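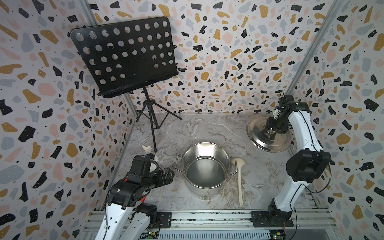 Stop Counting Episodes

Posted Aug 28, 2023 in Opinion

Teams that train arms from demonstrations like to report how many episodes they have. I have sat through a lot of these reports and have written a few. My view is that the number is close to useless on its own, and that groups who plan their collection around it end up with worse data than they could have had for the same money.

Take pot and lid work, which my group has been doing on a two-arm bench since July under the project name Jurkow. The task family is plain kitchen handling: lid on, lid off, utensil in, utensil out, pot moved by its handles. In our first pass we recorded 112 episodes of the lid task. The operators got fast and the curves looked fine. Then we trained a policy on it and it failed in a very narrow way. If the lid started flat in the region where the operators usually put it, the arm picked it up by the knob. If the lid started near the back of the counter, the arm went to the usual region and closed on air.

The cause was in the resets. Between episodes, a person puts things back, and a person who resets a table all day puts things back in the same place. We had written a careful protocol for the demonstrations and a single line for the resets. The variety in a data set of this kind comes mostly from the reset, so the effort should go there first.

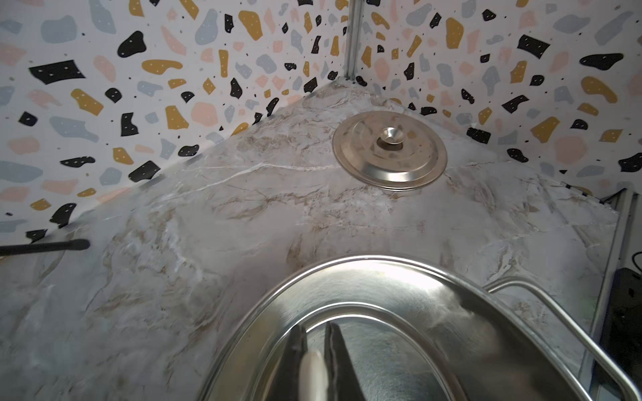
A lid by the back corner is a different problem from a lid in the open. The walls limit the approach angle, the wrist has to come in steeper, and the arm works near the end of its reach. With polished steel there is the further matter of reflections, which change with the angle of the wrist and can wash out the rim. None of this shows up in an episode count. An operator who does the corner case well takes longer over it, and if the shift is scored by volume, the operator will quietly stop choosing it.

We changed three things. Start positions now come from a printed sheet, drawn from 12 zones on the counter, and the operator does not choose. Each sheet covers 9 episodes, then the objects are swapped. And we stopped throwing out recordings with a missed grasp, provided the operator recovered and finished. The old rule was to discard them. That rule removed every example of what to do when the first attempt goes wrong, and the trained policy had no idea what to do when its first attempt went wrong.

I will admit the costs. Throughput fell. Operators found the sheets tedious and said so. The recovery episodes are uneven in length, which makes batching awkward, and our labeling tool, Wultar, had to be patched to mark the point where a recovery begins. It took 2 weeks to get the patch working properly.

There is also a fair argument on the other side. With enough volume, sloppy variety creeps in by itself. Someone leaves a utensil in the pot, a cable shifts, a different person takes the next shift and has different habits. Large groups can rely on this. A bench with one pair of arms can't, and most benches I know of are closer to ours.

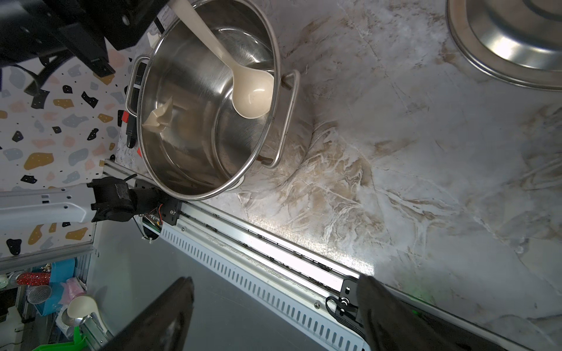 Frade, in a comment on the draft, disagreed with the part about zones. A grid drawn by an engineer is still one person's habit, the comment ran, and it only covers position. What about a ladle already in the pot, or a lid lying upside down? Those are the starts that break a policy, and a sheet of zones will never ask for them.

I accept most of that. The current sheet has a column for object state, added after the comment, with entries such as "lid inverted" and "utensil inside." It is short and we argue over it. I still think a flawed list beats free choice, since a flawed list can be read afterward and compared with where the policy fails. Free choice leaves no record except the video.

As for reporting, the summary we send upstairs to Maro now gives coverage by zone and by object state, with empty cells left visible. The episode total is in the last row. It is still the first thing people ask for.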